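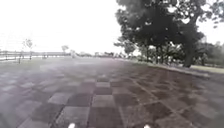 *The checkerboard paving on the plaza, with the big tree off to the right.*

## Go and stand on the new paving

If you haven't walked across the plaza at Endale yet, please make the trip this month. I went over in September meaning to stay long enough to eat a sandwich, and I ended up missing two buses. It's such a good floor! I know that's an odd thing to be excited about in a neighborhood newsletter, but we have been writing about the old asphalt in these pages for years, and now there is something to look at.

The pattern couldn't be simpler. Pale gray square, darker brownish-gray square, and on it goes with thin pale lines in between. Up close you see every tile by itself. Look farther out and the squares get smaller and smaller until they melt together into one smooth gray sheet. Over toward the right the dark ones pick up a reddish brown that I hadn't expected at all, and on the left everything goes lighter and a little hazy. Parts of it have a faint shine that catches the sky — my favorite bit, and I don't think any drawing could have prepared us for it.

The drawings, for anyone who missed them, hung in the Bereck library for most of last winter. There were 12 versions of the layout on that wall, including the one with the wavy bands (I voted for the wavy bands, and I take it back). More than 400 of you filled in a comment card. The checkerboard won by a comfortable margin, and the note that came up again and again on the cards was to leave the tree alone.

And there it stands, broad and dark and leafy, taking up a great big piece of sky. Against all that pale paving the green looks almost black in the middle. I can't imagine the place without it, and I'm so glad the plan was drawn with it in mind.

A few practical things. The 500 bus from Ravusbridge stops two minutes from the plaza, and the walk from the stop is level the whole way. Bring something to sit on if you plan to linger, as the benches are still on order. The Brarnach path, which used to be the shortcut everyone took, stays closed at its lower end for now, so come in by the library side.

We'd love to run a page of reader photos next time. Early morning would be my pick for the light, but send whatever you have, especially if you've caught the pattern from an upstairs window. Kids' drawings are welcome too — a checkerboard is a very friendly thing to draw, and we have plenty of room on the back page. Leave them in the newsletter box at the Bereck library desk, with a name and a street on the back so we can get them home to you afterward.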